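抓绒面料起球这件事,分几条写。先说结论:看克重没有用,看纱线和后整理。

1/ 起球分三步:纤维端露出表面,互相缠结成球,球被少数没断的纤维拴在布面上。涤纶强度高,拴着的那几根不容易断,所以球留得住。羊毛也起球,但球会自己掉,穿久了反而干净一些。

2/ 抓绒的绒面是拉毛拉出来的,等于第一步在工厂里已经做完。后面能控制的只有缠结速度。单丝越细,手感越软,缠结越快。软和耐磨在这里基本是一对矛盾,商家两个都写的,看一下有没有附测试等级。

3/ 测试等级分 5 级,5 级最好。同一块布用不同方法测,结果可以差出一级以上,只写“抗起球 4 级”不写方法,参考价值有限。Gaden 的吊牌写了方法和转数,Lemel 只写了等级。

4/ 洗涤。翻面,装网袋,低温,短程序,不要和牛仔裤、毛巾同洗。毛巾掉的棉绒会充当球核,比摩擦本身麻烦。柔顺剂不建议用,残留会让绒毛倒伏结片,吸湿排汗整理也会受影响。

5/ 烘干。涤纶不怕水,怕热。高温下绒毛定型在倒伏状态,之后怎么刷都立不起来。我的做法是脱水后抖开平铺,晾到干为止。

6/ 已经起了球的:剃球器可以用,刀网离布面留一点距离,顺一个方向走。贴着剃会把底布的线圈剃断,破洞从那里开始。粘毛滚筒只能粘浮毛,对球没有作用。

7/ 有人问再生涤纶是不是更容易起球。单看原料说明不了问题,切片质量、单丝细度、捻度都有影响。Plaltstead 那款再生料的我穿了 2 个冬天,袖口和腋下起球,其余位置正常,和原生料的旧款差不多。

8/ 买的时候可以做一个简单检查:两层绒面对搓几十下,看有没有成团的趋势。只能排除最差的那一类,不能代替测试。

9/ 洗涤掉纤维的问题另开一串,涉及过滤袋的目数,这里不展开。 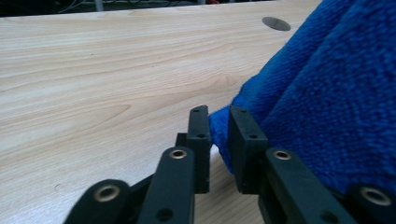
蓝色抓绒,绒面近看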